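3.2 Household surfaces and the words for shine

In the interviews we did not ask directly about light. We asked the participants to speak about cleaning, and the words for light came by themselves. A surface was "shiny", "milky", "dull" or "tired", and the same word could be praise in one room and complaint in another. The materials differ much in how they return or pass the light, as Figure 2 shows.

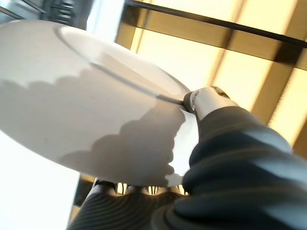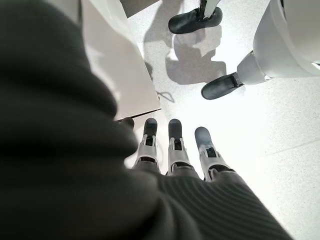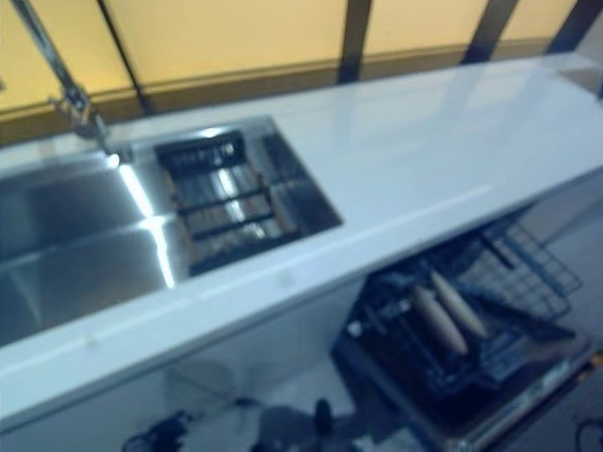 Figure 2. Light on different materials: frosted glass bowl (first), dark ribbed knit (second), stainless steel double sink in a glossy white countertop (third).

The corpus contains 724 statements in which a surface is evaluated by its look. They were collected in 35 households in Pliltau, in February, and transcribed by Philomena Sowah and Živko Gashi. Statements in which the speaker only names a material, without any evaluation, were removed before this number was obtained. Of the 724 statements, 384 concern the kitchen. The rest is divided among bathroom, hall and living room, and a small part could not be assigned to a room.

Two coders worked independently with the scheme of Dumitrescu and Vlachou, which we changed in one point. In the original scheme, "clean" and "shiny" belong to one category. Our participants often separated them. One woman said about her sink that it is "clean since the morning, but it does not shine, so my mother would say it is dirty." With a joined category this statement would be lost, or it would be counted twice. We therefore coded the two properties separately – also in the cases where the speaker uses them as a pair.

The metal surfaces received the strictest judgments. Water spots were mentioned again and again, and several participants dry the sink with a cloth after each use. Glass was judged more mildly when it was frosted. The speakers called it "soft" or "quiet", and a fingerprint on it was seldom a topic. Clear glass was treated almost like metal. For textiles the situation is different: shine on a dark fabric was usually understood as wear, mainly at the elbows and the knees of older clothes.

A difficulty remains with the word "dull". Four participants used it as a positive word for a table or a floor, in the sense of matte. The coders did not agree on these statements at first, and they were discussed with Selma Ivanov, who had conducted the interviews. We kept them as positive. The influence of this decision on the kitchen data is examined in Section 4.

Last updated: 26 March 2020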